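Tavside Zusness Distortion Pedal

Guitar and bass / Pedals / Distortion
Status: in production
Updated 13/10/2024

Overview

The Zusness is a single-channel analog distortion pedal for electric guitar and bass. It was designed for hardcore punk, crust and related styles, where the guitar is tuned low, the tempo is high and the player needs each chord change to stay readable through a loud, saturated amp. It can be used as the only source of distortion into a clean amp, or as a boost ahead of an amp that is already distorting.

The circuit has two gain stages in series followed by hard clipping and an active tone section. Low end is trimmed before the first gain stage and restored after clipping. Fast palm muting stays tight at full gain, and the restored low end can be set independently with the Weight control.

Controls

Gain. Sets the level into the second stage. There is no clean setting. At minimum the pedal gives a medium crunch with most humbuckers.

Weight. Low shelf at 200 Hz, placed after the clipping stage. The center position is flat. Bass players will usually want it past center.

Bite. Peaking boost or cut at 2000 Hz. This is the range where pick attack and vocals compete. In a two-guitar band, set one pedal with Bite slightly below center and the other slightly above.

Volume. Output level. Unity gain falls well below the halfway point on most settings, so start low.

Blend (side-mounted). Mixes the dry signal back in before the output stage. Fully clockwise is all effect. The control is recessed and is turned with a small flat screwdriver so it cannot be moved by a shoe or a cable.

Footswitch and bypass

Bypass is by relay. The pedal powers up in bypass. To have it power up engaged, hold the footswitch while connecting the supply until the LED blinks, then release. The setting is stored when power is removed. Repeat the procedure to reverse it.

Holding the footswitch during normal use gives momentary operation: the effect is on while the switch is down and off when it is released. This is useful for short feedback stops and for one-bar intros.

Connections and power

Input: mono jack, right side
Output: mono jack, left side
Power: 9 V DC, center negative, rear edge
Battery: not supported
Weight: 358 g
Enclosure: die-cast aluminum, powder coated

Use a regulated supply with isolated outputs. Daisy-chained supplies will work but may add noise at high gain, particularly if a digital pedal is on the same chain. Do not exceed the rated voltage. A higher voltage does not increase headroom in this circuit and will damage the relay driver.

Placement in the signal chain

Put the Zusness after a tuner and before any modulation, delay or reverb. If a noise gate is used, place it directly after the pedal. Gates with a separate detector input should take the detector signal from before the pedal.

Fuzz pedals that depend on the guitar's volume control should go first. Wah pedals can go on either side. With the wah in front, the sweep is narrower and more vocal. With the wah behind, the sweep is wider and noisier.

Starting settings

Guitar, clean amp: Gain at two o'clock, Weight at noon, Bite at one o'clock, Volume to suit, Blend fully clockwise.

Guitar, distorted amp: Gain at minimum, Weight at ten o'clock, Bite at noon, Volume high.

Bass: Gain at noon, Weight at three o'clock, Bite at eleven o'clock, Blend at the halfway point. Players who use a pick may prefer a lower Bite setting.

Recording: reduce Gain from the live setting if guitars are to be double-tracked. Two moderately distorted tracks keep more pick definition than two heavily distorted ones.

Versions

The first run was sold under the name Sauerland and had no Blend control. It used a mechanical bypass switch that was prone to popping. Sauerland units can be serviced but cannot be converted to relay bypass, as the board has a different outline. The enclosure drilling is also different, so replacement boards are not interchangeable.

The current version was laid out by Rami Nasrallah. The tone section was revised in April after comments from touring players, mainly Peninah Kioko, who asked for more cut on the Bite control for use with bright cabinets. 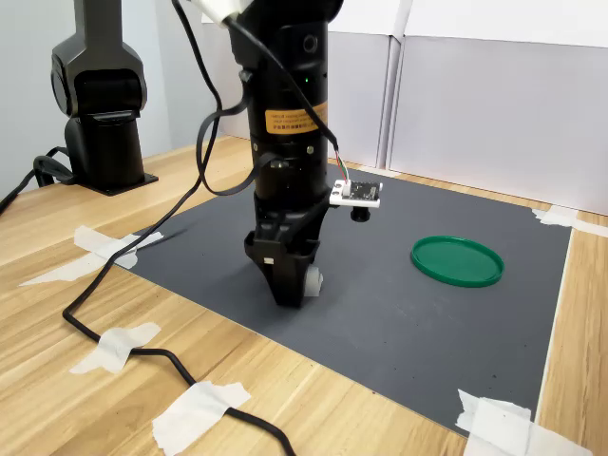
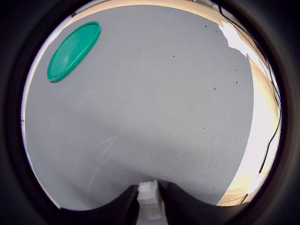

Serial numbers below 2000 have the earlier tone section. The number is on the inside of the base plate. Owners of these units can order the revised parts as a kit, which requires basic soldering. The kit has no effect on the Gain or Blend controls.

Included

Pedal, four adhesive rubber feet, printed control sheet. Power supply sold separately.

Accessories

Sodent knob cover set: clear covers that fit over the top controls and hold their positions during transport. Fits the Zusness and the Sauerland.

Revised tone section kit: for the serial numbers given under Versions.

Service

Faults in materials or assembly are repaired free of charge for the original buyer. Damage from an incorrect power supply is repaired at the standard bench rate. Send the pedal without knob covers or mounting tape, and enclose a note with the serial number, the supply used and the control settings at which the fault occurs.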